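Smadi Cutting and Sewing Table by Clutow

Home / Sewing Room / Tables / Smadi

In stock. Ships flat in two boxes. White top, gray legs.

If you've been cutting quilt backing on the living room floor, you already know why a real cutting table feels like such a treat. The Smadi is the one we keep in our own workroom at Bultside, and we've had it loaded with everything from baby quilts to a set of canvas porch curtains that nearly swallowed the whole room. It's a plain, sturdy, good-height table with a bright top, and we love it!

The top is six feet long, which takes a folded width of quilting cotton with space left over for your ruler, your rotary cutter and the cup of tea you promised yourself you wouldn't put there. There are no drawers hanging underneath to bang your knees on. You can walk all the way around it, pin one side, walk around again and pin the other, and the quilt sandwich stays where you smoothed it.

Height matters more than most people expect when they first shop for one of these. A dining table is set low for eating, and an hour of cutting at one will find the sore spot in your back. The Smadi has nine height settings, from a sitting height that suits a sewing machine up to a standing height that a tall person can cut at without stooping. Each leg has a row of holes and a spring pin. Push, slide, let it click, then do the next leg. It's easier with a second person on the other end, but one can manage it by going up a single hole at a time and working around the table.

A quick way to find your own cutting height: stand in the shoes you sew in (or your socks, we don't judge), bend your elbows, and drop your hands a little below them. Set the top there. Try a few long cuts on scrap before you settle on it, because a setting that's lovely for trimming blocks can feel a touch high when you're leaning across to the far edge of a backing.

We went with white for the top after trying it in several colors. Dark thread, light thread, a lost pin, the bit of navy fuzz that's about to end up in your cream binding: you spot them all sooner on white. It bounces the light back up, too, and in February, when the workroom window gives us next to nothing by four in the afternoon, that's a real help.
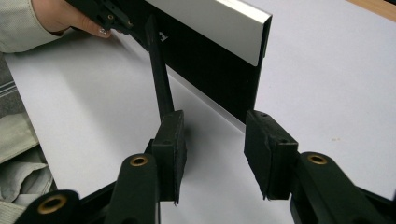 One quilter wrote in to ask whether the top was safe to cut on directly, and added that she had ruined her last table that way in a single evening and was still cross with herself. Please do use a mat! A rotary blade will score the top, and once it's scored, fine fabrics like lawn and silk can catch on the line. Any self-healing mat will do. We like one big mat pushed up to one end, with the other end left clear for stacking pieces as they come off.

The same goes for ironing. The finish shrugs off a warm mug but it isn't meant for an iron. If you want to press where you cut, lay down a thick wool pressing mat and let it cool before you lift it. Steam goes straight through a folded towel, so a towel alone isn't enough.

What it will carry

The top is rated for 200 pounds, spread evenly. That's a sewing machine, a serger, a full bin of stash fabric and then some. Please don't sit on the end of it, tempting as it is when you're threading needles and the chair is on the other side of the room. The load rating is for weight across the top, and one person perched on an edge is a different kind of push.

Machines do hum a bit on any table, and a fast one can set up a little shiver at the highest settings. Two things settle it down nicely. Put the machine over a pair of legs instead of in the middle of the span, and turn the leveling feet until all of them are pressed firmly to the floor. On carpet, give the table a day to sink in, then check the feet again. If you sew at 3000 stitches' worth of free-motion feathers in an evening, as some of our customers cheerfully do, you'll want the lowest setting that's comfortable for you.

Putting it together

Everything you need comes in the smaller box, including the hex key. Lay the top face down on a blanket, fit the leg brackets, and leave all of the bolts a half turn loose until the last one is in. Then tighten them. Folks who tighten as they go end up with one corner that won't line up, and we've done it ourselves more than once. Get help turning it over, and lift it by the frame under the top. The legs don't like being used as handles.

Keeping it nice

A damp cloth and a drop of dish soap will take care of chalk, water-soluble marker and most of what falls out of a lunch. Basting spray is the stubborn one. Cover the table with an old sheet before you spray, and if some gets through anyway, rub it with a little cooking oil on a soft rag, then wash the oil off with soap. Skip scouring powder and steel wool. They take the shine off in patches, and then the patches hold lint.

A lint roller over the top between projects is a small habit that pays off, especially if you go from flannel to anything dark.

Goes well with

The Jorenow thread rack clamps to the short end of the table and keeps your cones upright where you can see them. It comes off with one knob, so you can clear that end for a big backing. The clamp has felt on both jaws and won't mark the top as long as you don't crank it down.

We also carry the Jorenow rolling bin, which fits underneath at the taller settings. At the sitting heights it won't clear the frame, so measure first if you plan to keep your table low.

Details

Length: 6 feet
Height settings: 9
Rated load: 200 pounds, spread evenly
Top: white, wipe clean
Legs: gray, with leveling feet
Assembly: needed, hex key included

Shipping and returns

The larger box is long and awkward, so have someone around to help bring it in. Open both boxes before you start building and check the corners of the top. If anything got dinged on the way, send us a photo and we'll get a new part out to you. Unused tables can come back to us in the original boxes, and it's worth keeping the cardboard flat behind a door until you're sure about the fit in your room.

Questions about machine clearance or which height suits your chair are always welcome. Tell us what machine you sew on and we'll set ours up the same way and measure it for you.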